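How to Put Together a Parish Listening Session

Our pastor asked me to run one of these last August and I said yes before I knew what it was (typical me!). So I've written down how I do it now, after 4 of them, in case your parish gets the same request from the diocese.

Start with the question. Just one. We tried a whole page of them the first time and people spent the evening reading. Ours was "Where have you felt at home in this parish, and where haven't you?" Olga Carrilho came up with it in the parking lot after Mass and I've used it ever since.

Next, the invitation. We have 313 registered households, and a line in the bulletin reached maybe the front three pews. Read it out at every Mass, in every language you celebrate in, and then phone people. I mean it, phone them! Especially the ones who stopped coming.

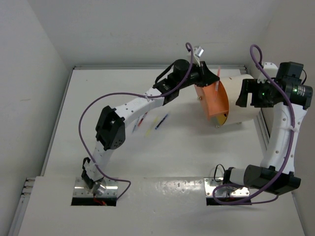
Two arms over a white table, with a cream-white container on its side between them.

Now the room. Small circles, six or seven chairs each, and no head table. Put one listener in every circle whose whole job is to keep time and write. Father sits in a circle like anybody else and speaks last, if he speaks at all. Ours found that hard, bless him.

Open with a short prayer and a minute of silence. Then go around once, two minutes per person, no replies and no fixing. Go around a second time and let people say what stayed with them from the others. I start at 7:00 p.m. and stop at 8:30 even if it's going beautifully.

Have your listeners write phrases the way they were said, without names. Aurora Arruda types ours up that same night while she can still read the handwriting. The diocese wanted 200 words from us, so we sent them that, and we printed the longer version and left it by the church doors for a month.

Oh, and bring more pens than you think. I took 34 to the last one and came home with nine.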